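Join us in Kiltstead: Robot Safety and Fault Technician (two posts)

Belay is looking for two people to help us understand why our two-armed robots sometimes do things we would much prefer they didn't.

A bit of background first, so you know what you would be walking into. In August one of our machines, in the middle of a perfectly ordinary handling job, lost track of how tightly it was holding a part. It carried on swinging the arm as if all was well, the part slipped, and the stop signal reached the motors 803 milliseconds after it should have. The person working alongside was well clear and was not hurt, I'm glad to say, but it gave us all a fright. We stopped the whole line that same afternoon and have been going back through the records ever since. So far we have found 51 other runs with a late stop, most of them so slight that they went unnoticed at the time.
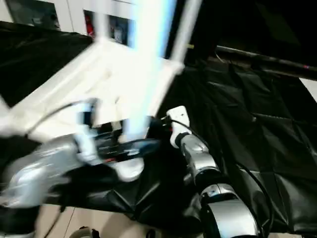 Two-armed handling work, from the robot's side.

You would spend a good part of your week at the machines, repeating the kind of movement that led to the fault and noting what the arms do, and the rest of it at a desk with a large pot of tea and the Virusov logs. (Virusov is our own recording software. It is fussy, but you do grow fond of it.) You would also be trying out the new grip sensors from our partners at Mitix, who have been very patient with our questions.

We would love to hear from you if you have looked after machinery of any kind – lifts, packing lines, farm equipment, fairground rides, we really don't mind – and if you are the sort of person who can't leave an odd noise alone. You don't need a degree. You do need to be happy pressing the stop button in front of a room full of people, even when you are only half sure, and to write down what you saw in plain words afterwards. We will teach you the robot side of things, and nobody works near a moving arm until they have finished their training and feel ready.

The posts are full time, with a start at half past nine and a proper lunch break. There is parking on site, and the 85 bus stops outside the gate.

To apply, please send us a letter of a page or so telling us about something that broke and how you got to the bottom of it, along with your work history. We read every letter ourselves, so do bear with us if a reply takes a week or two. If you would like to come and see the workshop before you decide, just say so in your letter and we'll find a morning that suits.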